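What I check before a simulated arm gets to move

I have been writing simulation setups for arms at Grorach for a while now, and the question I get most from new people is why our checklist is longer for the sim than for the floor. It is a fair question. A simulated arm can't hurt anyone. You can drive it through the table and the only cost is a restart.

The trouble is that habits formed in the sim travel. Somebody tunes a motion until it looks good, exports it, and the limits they never set in the sim are the limits they never set on the cell. So we treat the two the same where we can, and this post is mostly a list of the rules we ended up with. Eun-ji So wrote the first version. I have been editing it since February, and a few items are still being argued over.

Joint limits come first. Use the manufacturer's numbers, then pull them in to whatever the real cell allows. A model file you downloaded may have the full range of every joint, or it may have placeholder values that somebody typed in years ago. Read the file. Don't trust the fact that the arm loads and stands up straight.

Speed limits are next, and they get set in two places: in the model and in the planner. If they disagree, the lower one wins and you fix the other before you go on. We had a task called Voken where the planner was allowed twice the speed of the model. The controller clipped every command without a warning, and the logs looked fine. Ronaldo Enriquez found it when he plotted commanded against measured velocity for a different reason. Now that plot is a required step for every new task.

Collision shapes need to be looked at with the visual meshes turned off. A nice looking mesh tells you nothing about what the physics engine is using. Trays and bins are the usual offenders. If the collision shape is one convex hull, the bin is a solid block as far as the objects are concerned, and anything dropped in it will sit on top at rim height. Break it into walls and a floor.

Approach and retreat heights are written down per task, in the config, with units. No numbers buried in the script. For tabletop picking with small objects we require a vertical approach with the fingers pointing down, a slow last stretch, and a retreat straight up before any sideways travel. People like to blend the retreat into the transfer move to save time. In the sim it usually works. It also drags the fingers past whatever is standing next to the object you picked, and you won't notice until the neighbors are closer together than they were in your tests.

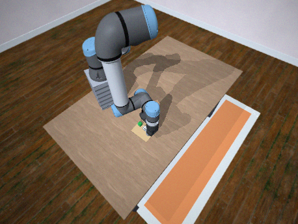 Spacing between objects gets its own rule for that reason. The randomizer has a minimum gap, and the gap is set from the width of the open fingers plus a margin. If you want cluttered layouts, fine, make a separate task and name it that way. Mixing easy and crowded layouts under one name makes the success rate meaningless.

Reporting is the part I am strictest about. A run is 4,000 episodes with fixed seeds, and the seeds are stored with the results. Every failure gets a reason code. We have 8 codes, and one of them is "unknown." If unknown goes over 15 in a run, you stop and watch the recordings before you touch any parameters. Eun-ji wanted that number lower. She may be right, but the early tasks would never have gotten through.

Any change to friction, mass or contact settings needs a second person to sign off. These are the settings people reach for when a grasp keeps slipping, and you can make nearly any grasp hold if you turn friction up far enough. Write down the old value, the new value and where the new one came from. "Looked better" gets sent back.

Still open: whether to require contact force limits in the sim at all. Ronaldo says our contact forces are too noisy to put a threshold on. I think a bad threshold would still catch the worst cases. We are trying it on the Plallberg task first, and I'll post the settings when we have a version we both agree on.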